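# Can a machine do the chores yet? Notes for the home workshop

People write to me about this more than about stain removal these days, so I've gathered up what I know. My brother-in-law's shop has had an arm from Warkora on trial since February, and I've spent a good many happy hours there with a mug of coffee, getting in everybody's way (they are very patient with me!).

**Sorting and fetching.** Pretty good, if you do your half. Give every part its own shallow tray, and don't let the trays overlap. A machine that does nicely with one socket on a plain mat can get into a terrible muddle when that same socket is lying in a heap with its cousins.

**Tight corners.** Still your job, I'm afraid. Anything tucked behind a bracket or down between two housings is hard on a gripper, because the fingers themselves take up the room and block the view. If you want to let one try, clear a hand's width all around first — and move loose wires out of the way with a twist tie. 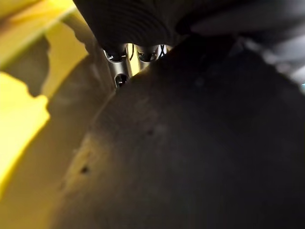 Shiny metal is its own headache. Bright fittings throw back the light, and the software can take a reflection for an edge. A lamp set off to one side with a bit of baking parchment in front helps a great deal, and it's kinder on your own eyes too. Just keep the paper well clear of the bulb, and use a cool LED.

**Wiping down.** Flat counters, yes. The Vostia we tried took two passes to do what I do in one, but it didn't complain about it. Curved things like kettles and tank lids it mostly smeared.

**Folding.** Towels, slowly. Fitted sheets, no, but then I can't do those either.

**What it costs.** The small secondhand arm I keep looking at is about $2000, before you buy a single fingertip. For $80 you can have a very nice set of magnetic trays and a good lamp, and I'd start there — your own two hands will thank you, and the trays will be ready if an arm ever does come to live with you.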